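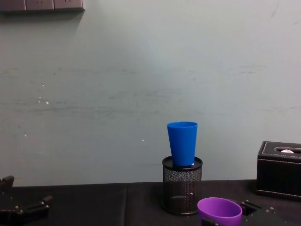

Slide 2: Cups

Okay, hi everybody. Leave this one up a while and let people look at it. Two plastic cups, a blue one standing in a mesh pen holder and a purple one in the right gripper. Ask the room: how long would this take you? Somebody will say two seconds. Fine, I'd say the same.

Then point out how much is going on for the machine. The purple cup is tilted, it's being held low down by one finger on the side, and it's plastic, so the grip wants to slide. The left arm has nothing in its jaws. If you were hiring for a kitchen you'd ask why one hand is doing all the work!

Slide 3: What I mean by a chore

Beverley Stockdale and I argued over this for most of March. She wanted "any task a person would pay to skip." I wanted something you could time. We ended up with: start messy, end tidy, no human touching anything in between. Say that slowly, people write it down.

Slide 4: Numbers (don't rush)

We logged 1,497 tries at tabletop tidying on the Graveo bench. Cups, pens, small boxes, that kind of thing. A good day looked very good. Then Kristóf swapped in cups from a different store and we had a rotten week. Mention that he still apologizes for it.

Feven's figure for a person doing the same list: 47 seconds, start to finish, while talking on the phone. Pause for the laugh.

Slide 5: Shop floor

Different story here and I want to be fair about it. At Curcombe the bins are always in the same place and the parts are always the same part. Alfie Sugden's team runs about 4,000 picks between service stops, and they're happy with it. If your job looks like that, go talk to Alfie, he's in the third row (wave at him).

The trouble starts when a bin gets bumped. A person nudges it back with a hip and never thinks about it.

Slide 6: So, can they do it yet?

My answer is some of it, slowly, with someone nearby. Clearing a few cups off a desk - yes, I'd bet lunch on it. Emptying a dishwasher with wine glasses and that one weird colander - no, and I wouldn't want to be in the kitchen.

Leave 10 minutes for questions. Yatziri will ask about price, so have the Tronport quote handy. If anyone asks about laundry, send them to the Goodall talk after the break.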